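6 min read

4.2 Does a tidy bedroom predict better sleep?

The claim that people who keep their bedrooms in order sleep better has been repeated so often that few authors still bother to cite a source for it. We went looking for one. The trail mostly ends at a consumer survey by Dividlow, a mattress retailer, in which people who made their beds each morning also said they slept well. The survey asked both things on the same page, one after the other, and it was offered to customers who had just bought a mattress. We would not hang much on it.

Our own sample is small but was at least collected with the two questions kept apart. Of the 296 adults in Grornthorpe who completed the sleep diary in June, each rated the previous night before breakfast and filled in the housekeeping form in a separate sitting nine days later. Across the sample this gave 2,693 usable diary nights. Before any adjustment, the people with tidier bedrooms did report slightly better nights. Once we allowed for shift work, children under five at home, and chronic pain, the gap shrank to something we could not tell from zero.

Kanokwan Pongsiri has argued that the effect, if there is one, runs the other way: a person who slept badly is less likely to fold anything the next day. Our diaries cannot settle this. They do fit her reading a little better than the popular one, as untidy days tended to follow bad nights more often than they came before them. The Quintero scale, which earlier studies used to score clutter, makes matters worse. It gives a single shirt left on a bed the same weight as a blocked doorway, and two trained raters scoring the same room disagreed by as much as 15 points. Wanpen Prasertsri's shorter version drops the clothing items altogether, and we suspect that is the right choice, though it has been tested only on student housing in Nernell.

Figure 3 shows how little can separate one kind of room from another when the item in dispute is a single piece of laundry. 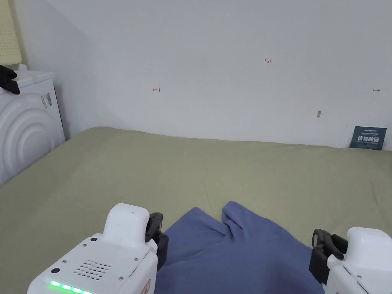
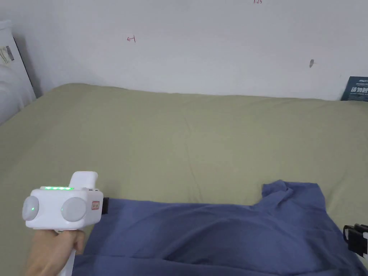
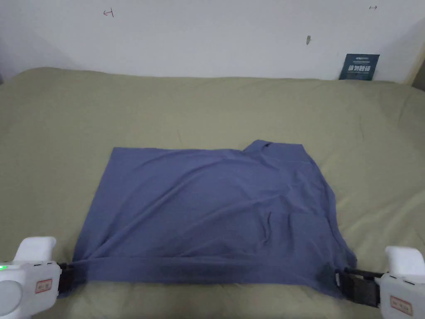
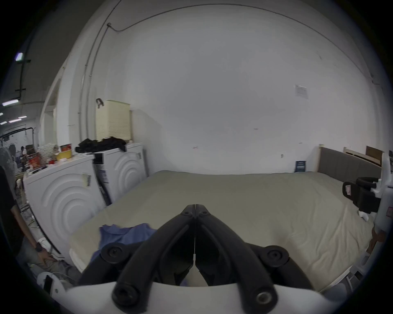

Figure 3. Beds against the question of clutter. First panel: crumpled blue cloth on a green sheet. Third panel: T-shirt laid flat.

We did not score these panels, and we doubt that any such score would tell a reader much about how a person sleeps.

Contact the authors | Copyright 2023 | Back to top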